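오픈데이 다녀옴. Trovida 물류자동화 쪽. 생각나는대로 타래로 씀, 오타 많을수있음

2020-03-20 오전 타임이었고 한 타임에 30명까지만 받음. 입구에서 체온 재고 마스크 확인하고 이름 적고. 그래서 시작이 좀 밀림

첫 순서는 Odberg 피킹 셀. 상자에서 물건 집어서 옆 컨베이어로 옮기는거. 시간당 900개라고 함. 근데 그건 같은 모양 박스만 넣었을때 얘기고 섞어 넣으면 확 느려진다고 담당자가 먼저 말해줌. 이런거 숨기는 데 많은데 호감

비닐 포장이 제일 문제래. 반사돼서 카메라가 깊이를 못잡음. 실제로 시연중에 3번 놓침. 세번째엔 그냥 사람이 가서 집어줌ㅋㅋ 다들 조용히 봄

두번째는 Trallness. 이건 운반로봇. 복도에서 사람 만나면 서고 비켜가고. 생각보다 조용함. 문턱은 아직 못 넘는다고. 우리 창고 바닥 생각하면 음...

질문시간에 누가 유지보수 비용 물었는데 답이 두루뭉실. 견적은 따로 연락달라고. 여기서 좀 식음

마지막이 사무실 투어. 솔직히 난 여기가 제일 재밌었음. 로봇보다 개발자들 책상 구경이ㅋㅋ 노트북 덮어놓고 그 위에 물병 올려두고, 구석엔 冰红茶 병, 전선 엉킨거 보니까 우리 사무실이랑 똑같네 싶고 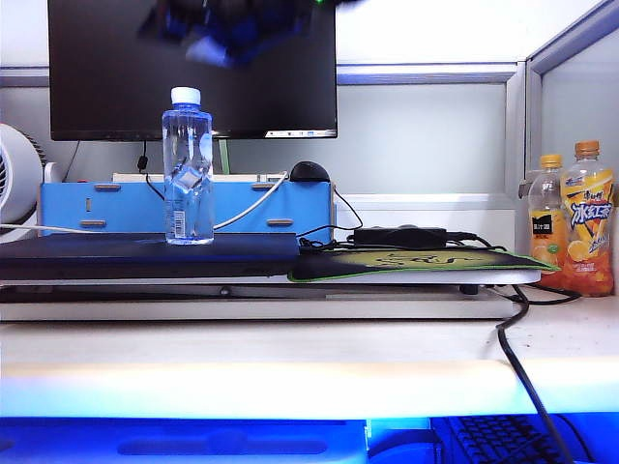

Tô 라는 툴도 잠깐 설명해줌. 집기 실패한 기록만 모아서 다시 보는 프로그램인데 지금까지 2000건 넘게 쌓였대. 하나씩 사람이 보고 원인 태그 단다고. 자동화 회사인데 제일 손 많이 가는 일이 이거라고 함

질문 하나 했음. 조명 바뀌면 다시 세팅해야 되냐고. 셀 안쪽은 가림막 치면 괜찮은데 창가는 오전 오후가 다르대. 우리는 창가인데ㅠ

다음 오픈데이는 8월 예정이라는데 상황봐서 온라인으로 바뀔수도 있다함. 신청은 홈페이지에서 받는대고 주차는 건물 뒤쪽. 앞에 대면 딱지 뗌, 내가 뗄뻔

자료집 받은건 월요일에 회사 가져가서 스캔할 예정. 필요한분 멘션 주세요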